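**Ticket 88 – storage bin lid not closing, Clerkari packing table**

Opened: 3 March 2018
Status: waiting on parts
Item: white plastic bin, Romico order

Lid pops up at one end when the bin is closed. The latches catch, then let go when the bin is lifted. Same result with the bin empty and with one small box inside.

Tried so far:

- Wiped the rim and the underside of the lid. No change.
- Turned the lid end for end. No change.
- Pressed the raised panel down before latching. Held for a minute, then let go.
- Swapped in a lid from the Urrutia shelf. Too narrow, put back. 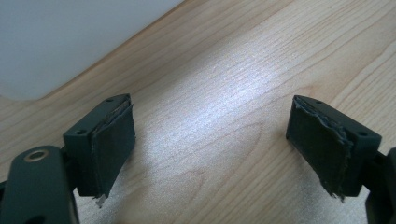
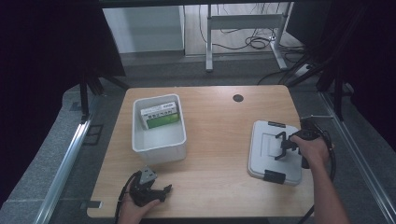
*Packing table. Second photo: bin on the left with the small green and white box in it, lid on the right.*

The rim looks even all the way round, so I suspect the lid – it rocks slightly on a flat surface. Asked Vetik for 2 replacement lids of the same size. Until they come, keep the bin open on the table and don't stack anything on it.

Will retest when the lids arrive and close this if both ends stay down.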